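4. Descaling the Boiler

Do this every 35 days if your water is hard, or whenever the kettle-fur warning comes up on the display. The Virkik will go on making coffee for a good while after the warning appears, and it will go on tasting worse, so you have an incentive.

You will need: one sachet of descaler, a jug that holds more than you think, and an hour in which you don't want coffee. Do not start at 7 in the morning.

4.1 Before you start

1. Switch the machine off at the back. The front button only puts it to sleep, and it sleeps lightly.
2. Leave it to cool until you can rest your palm on the cup tray.
3. Take out the water filter and put it somewhere you will find it again. The descaler ruins filters and the filter ruins descaler.
4. Empty the drip tray. Yes, again.

CAUTION: Don't use vinegar. It works on your grandmother's kettle and it eats the gray seals in this boiler. Gladys Obura in our repair shop keeps a drawer of seals that met vinegar, and she charges for the replacements.

4.2 Running the cycle

5. Dissolve the sachet in a full tank of lukewarm water. Stir until nothing crunches.
6. Put the jug under both the spout and the steam wand. If your jug won't reach both, use two.
7. Switch on at the back, then hold the steam and rinse buttons together until the display reads DE-5CAL. The S is a 5. We know.
8. Press rinse. The pump runs, stops, and runs again. During the long pauses the machine makes a noise like someone moving a wardrobe upstairs. Leave it alone.
9. When the display shows REFILL, empty the jug, rinse the tank twice, and fill it with plain water.
10. Press rinse again and let the whole tank through.

NOTE: If you stop the cycle partway, the machine remembers. It will not make coffee until you have gone back to step 7 and finished the job. Unplugging it doesn't help, and neither does leaving it with a friend.

4.3 Afterward

11. Refit the filter. The arrow points down.
12. Wipe the outside with a damp cloth. Descaler left to dry on bright metal turns into dull white spots that look like neglect.

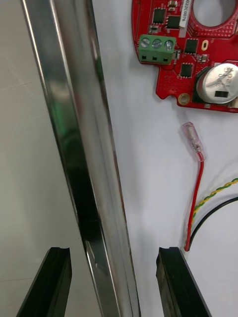

13. Make one espresso and pour it down the sink. If it tastes of lemons, which you will only learn by ignoring the first half of this step, run another tank of plain water.
14. Reset the counter: hold rinse until you hear two beeps. One beep means you have changed the language. See section 9, which is printed in all of them.

4.4 If it goes wrong

Display shows E167: air in the pump. Open the steam wand over a cup and press rinse until water comes out in a steady stream.

Display shows E168: this code was left out of the first printing of the Barasa supplement. It means the tank isn't pushed in. Push it in.

Water under the machine: check the drip tray, then check step 4 above, then call the Vatari help line between 9 and 4. Have your serial number ready. It's on the underside, so read it before you fill the tank.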